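Unit 4: Pegboard display fixtures
Mar 17, 2021

Set the hook spacing before any stock or labels go on. Colour-match hooks to the panel unless the client asks otherwise. Most white hooks take a label holder on the prong.

Keep hooks clear of the seam where two panels meet. Glossy panels throw glare under overhead lights, so check labels from the aisle.

Reading: Condivon fixture guide, p. 30. 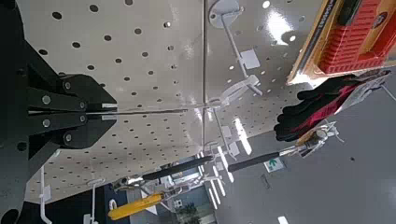
Gil-soo Yoo: we put the label holders on last at our store, once the pegs are full. Saves redoing them when the planogram changes.

3 comments · 4 shares
This site uses cookies. Accept | Manage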